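Spring update on the hearing aid loaner program, for our friends at Cotel

Hi all! March was a busy one for us. We tested 1419 people at the Güler clinic and fitted our first Rendero loaners – the waiting list is finally moving.

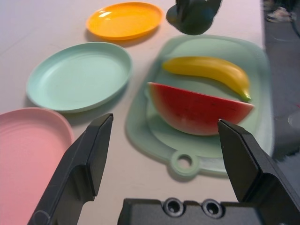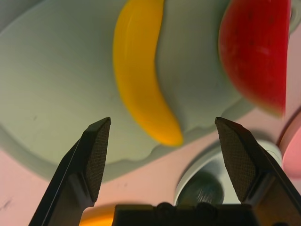
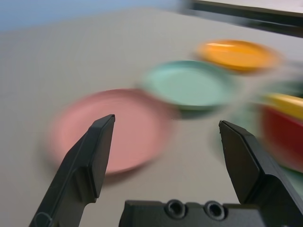 Can someone keep a loaner while their own aid is being repaired?

They can keep it until the repair comes back, and we check the fit again after 2 weeks.

Still to do: hire a second audiologist and get 3 more test booths running.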